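Can a machine do the chores yet? Your questions, answered with a sigh

Is there a robot that will fold my washing?
There are several that will fold some of it, some of the time, while you stand nearby and hold your breath. Towels go best. Fitted sheets remain beyond them, as they are beyond most of my family.

Why is cloth so hard? It's only cloth.
A mug is the same shape wherever you put it down. A tea towel is a new shape every time you breathe on it. The machine has to find an edge, keep hold of it and guess what the rest will do.

Which chores can be handed over today?
Hoovering a flat floor, provided you have picked everything up off it first. Mowing a plain lawn. Washing up, which we handed over so long ago that people forget the dishwasher is a machine at all. It still won't load itself.

What about the shop floor?
Better news there. Wosgate, who pack linen for hotels, have a machine that stacks flat napkins all day without complaint. Somebody still feeds it. When a napkin arrives with a corner turned under, the machine stops and puts on a light, and Jihad Nseir walks over and turns the corner back.

Do they practise on real laundry?
Often they start on a computer, where cloth is free and nothing tears. At Irotska one towel task was run 2000 times that way before a real towel came out of the cupboard. It did well on the computer, with 96 good grips in every hundred. The real towel had a label on it, and the label caused a fortnight of trouble.

How long does a robot take to fold a towel?
The one I watched in February took 4 minutes. I had time to make tea, and it was a good fold.

Should I wait before buying a tumble dryer?
No.

Will it iron?
Please don't ask anyone to give a robot a hot iron.

When will one do the whole basket, start to finish?
Marit Sjöberg at Skanach says she stopped answering this at parties. I have been told "five years" for rather longer than five years. For the moment, the work looks like a fingertip grip on the end of a white cloth.
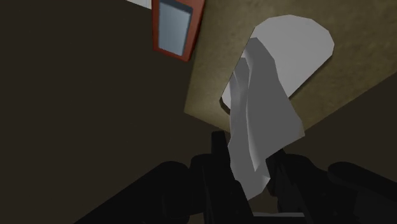 Answers by Inês Rebelo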